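3. Where the pill bottles live, and what that does to sorting them

I came to this topic through my own kitchen, and I may as well say so. I had a shelf by the window with my prescriptions on it, my husband's prescriptions, some vitamins, a plant, and whatever cup I'd last used to swallow something. Every Sunday I told myself I'd sort it. When Sawsan Nassar and I started the Floltley household study, I already had a pretty good idea what we'd find in other people's homes, and I was about half right.

We visited 106 households in and near Standimthorpe, all of them with at least one adult taking four or more medicines. We didn't ask people to tidy up first (we asked them not to, in fact, and I think most of them listened). What we wanted was the everyday spot – the windowsill, the top of the microwave, the little shelf at the back of a table – with everything that had settled there over time. People call this place all sorts of things. One woman called hers "the pharmacy," and her grown kids had picked it up too. In our coding we just called it the home spot.

3.1 The home spot is a mixed spot

The first thing that struck us was how seldom medicine bottles live alone. They share with cups, with jars, with small things that have no medical purpose at all and just happen to be the right size to get put down there. Figure 1 shows such a layout: a small raised shelf with bottles, vials and cups scattered on it, a jar with a pink lid in among them, and a snake plant standing next to it. 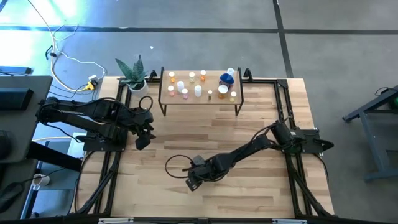 Nayeli Ledesma did most of the home visits with me, and she argued early on that we should stop thinking of the non-medicine items as clutter. She was right, and I changed my mind pretty fast. For a lot of people the cup is part of the routine. You see the cup, you remember the pill. Several people told us they had once cleaned everything else off the shelf and then started missing doses, which they put down to the place not looking like itself anymore. I can't prove that from interviews, obviously, but I heard it often enough to take it seriously.

The shelf matters too. When bottles stand on something raised, even a little, people tend to treat it as a boundary. Things up there are "current." Things down on the table are on their way somewhere: to the trash, to the bathroom, to the refill pile. In the diaries we collected, the word "down" kept turning up for anything that was finished or in doubt. "Took the old ones down." "Still need to get those down and look at the dates." Perla Ibarra, who coded the diaries, started tagging it separately, and I'm glad she did – it ended up as one of our more reliable codes.

3.2 Standing and lying down

Our second question was what people do with a bottle once it's off the shelf, and this is where I had guessed wrong. I expected piles. I thought people would group by person first, then by time of day, and that the groups would stay put. Some did that. Many more worked by posture. A bottle left standing was a keeper, or at least undecided, and a bottle laid on its side had been dealt with. It takes no extra space, no labels and no containers, and nobody had taught it to them.

The trouble is that posture is a very quiet signal. Round bottles roll. A sleeve brushes one and it goes over, and now it looks just like the ones you've put down on purpose. Colors don't rescue you much either. People do lean on color ("mine are the orange ones"), but a pharmacy switches its stock, or a second pharmacy gets involved, and the rule falls apart without anyone noticing.

Figure 2 shows bottles in a mix, with pale yellow, amber, pink, green and white all together, some upright and some on their sides, and one lying open with pills still resting inside near the mouth.

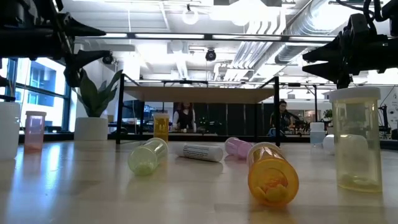
Open bottles got by far the strongest reactions in the interviews. People who'd been relaxed about expired cough syrup got noticeably tense when we brought up loose pills. Leobardo Ventura thinks this is about identity. Once a pill has left its bottle it has lost its name, and most of us can't put the name back by looking. I'd add that it's also about money and guilt, because an open bottle with pills in it means a course somebody didn't finish, and people started explaining themselves to us before we'd asked anything.

Labels deserve a word here as well. In the diaries people complained about small print more than anything else, and about having to turn a bottle all the way around to find the one line they wanted. A bottle on its side can hide its name against the table. Wilma Lennox suggested we add turning as its own step in the coding scheme (pick up, turn, read, put down), and once we had it in there, the accounts of slow evenings of sorting made a lot more sense. Much of what people described as "sorting" was really reading.

3.3 What we carried into the next round

We made two changes before the May sessions. Mixed items stayed in, cups and jars included, and we stopped asking people to finish in any set order. We also kept a few bottles without caps, after a long discussion with the Nollard group, who had left them out of their own layouts and regretted it. Section 4 gives the coding scheme in full, along with the diary prompts.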